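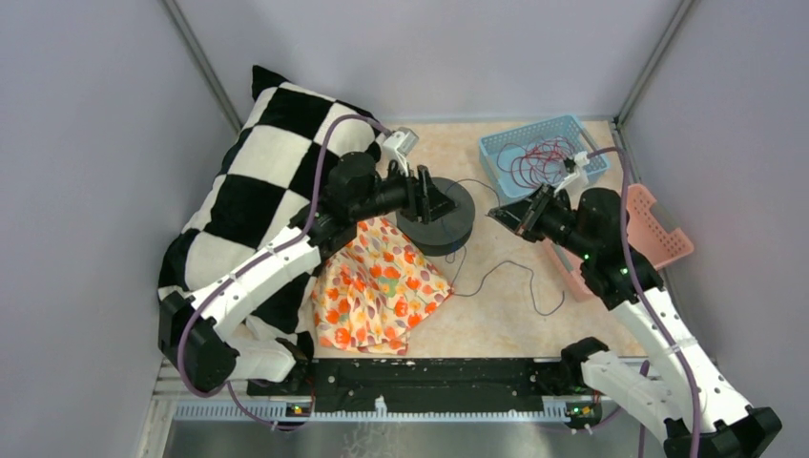 2 min read

Marion Buchanan will lend you almost anything, provided you sign for it and don't ask her opinion of your curtains. Her lending shop in Dunbar, Onirico, keeps 1000 household things on its books, and on Thursday afternoons she goes through whatever has come back.

I ask what comes back most often. "Cushions," she says, in the tone other people use for "moths". "People borrow a cushion for a party and return it the morning after. They never borrow a cushion to sit on. It's always for a look."

The big black-and-white checked one is the most borrowed thing she has. It is plush, it has a pointed corner, and its squares go wonky wherever the stuffing bulges. Buchanan bought it at a closing-down sale in Haddington and regretted it on the bus home, where it needed its own seat. "I thought, who on earth wants to live with a chessboard? And the answer is students. Students and one dentist." It has been to two weddings and a school production of Alice. She has been offered money for it and has turned the money down, mainly out of spite.

Does she like it any better now? "No. But I'd miss it. You can't lean it anywhere without it sliding down like somebody's uncle after lunch."

We drink tea standing up, both chairs being out on loan. Buchanan worked for a carpet firm called Rement before this, measuring stairs, and she says the job taught her that no house in East Lothian has a right angle in it. She still carries the tape. When I put my cup down on the ledger she moves it without breaking off her sentence.

The ledger deserves a piece to itself. Each thing has a line, a borrower and a remark, and the remarks are where Buchanan lets go. Fondue set: "returned, smelling of regret." Camp bed: "denies all knowledge of the leg." Beside the cushion it just says "again".

Her own weakness is for the dull end of the stock. Hooks, string, jump leads, the flowery cloth she puts under things when she's looking them over, and wire above all. She has strong views on wire. You must never let go of the loose end, she says, and you must never lend the spool to a man who says he only needs a bit.

"He does only need a bit. But he takes the bit from the middle. I don't know how, I've asked."

So the spools come home nearly bare, with what's left hanging off them in loops, and she winds it back on, watching the six o'clock news. The dark grey one with the blue wire is a regular offender. She won't throw out an empty spool either, on the grounds that the minute she does someone will turn up with the wire.
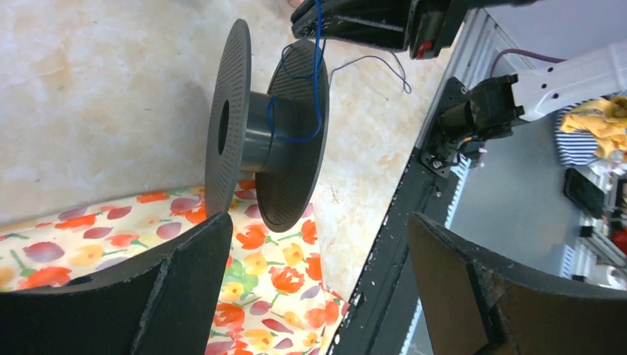 Ruairi Tennant thinks the whole business could be avoided by cutting the wire into lengths and lending those. He told me so at the counter, at some length himself, while Buchanan looked for his deposit.

"Ruairi cuts everything into lengths," she says once the door has shut. "You should see what he did with the washing line."

I ask about the future, as you're supposed to. She has been told to put the catalogue online and has got as far as the letter C. There was talk in June of a second shop in Dremeck Street, over the bakery, but the stairs were bad and she had measured them. Opening hours will stay as they are, which is to say 2 till she's had enough.

Before I go she tries to lend me the cushion. I say I haven't the room. She says neither had the dentist, and turns to a clean line in the ledger and asks how I spell my name.

Euan MacRitchie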